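Re: [assembly-aids] Layout sheets for peg and panel sets

Imogen Tapley wrote:

> We have been setting out small parts for board assembly on a bare table
> and people keep putting the panels down in a different spot every time.
> Does anyone on the list use a printed sheet underneath? I'd like to know
> what you print on it, what you print it on, and whether it is worth
> laminating. Our parts are the Fluteo pegs and some round pieces, nothing
> bigger than a fist.
>
> Imogen

Imogen,

We use one, and I would not go back to a bare table. Ours started as pencil lines on packing paper and is now a plain white print, outlines only. No fill and no shading. I tried filled shapes first and the ink went streaky wherever a panel got pushed across it.

The table under it is dark, so the white edges are easy to find even when the lighting is odd. We set out under pink light for part of February and the blue parts were still easy to pick out against the white.
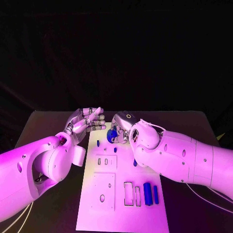
On size, draw the outline slightly larger than the part. If you trace it exactly, the part covers its own line and you can't tell whether it is straight. I leave the width of a marker stroke all the way round. For the slots on the panels I keep the lines thin.

Matte stock is better than laminate for us. We had one sheet laminated by Usovitz and it slid whenever anyone leaned on it, plus it curled at the corners after it had been rolled. The unlaminated one lies flat if you store it flat. I paid 28 dollars for the last print, and it has lasted longer than I expected.

As for what goes where, keep the pegs and the round pieces close to the panel they belong with. We used to put all the loose parts in a tray off to one side and that meant a lot of reaching. Now they wait on the sheet itself, pegs upright if they will stand.

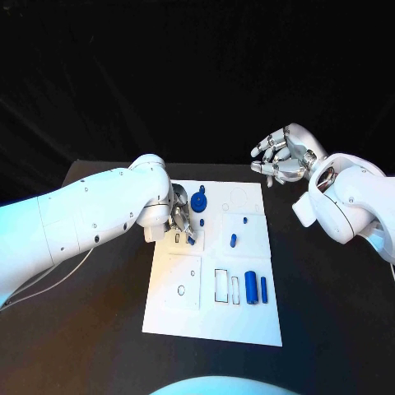
If you have a black cloth to hang behind the table, put it up. Ours is creased and I have stopped ironing it. It keeps the clutter on the shelves out of sight and makes it easier to concentrate on the parts.

Two things I would still change. I'd print a small arrow for which side faces the person working, as the sheet has gone down backward more than once. And I'd write the revision in the corner. We had an old sheet and a new one in the same drawer and lost most of a morning to it.

I can send you the drawing file if you tell me your panel size. Cherry Mae Catacutan has the earlier version with the wider slots, in case your pegs are the thick ones.

Tolentino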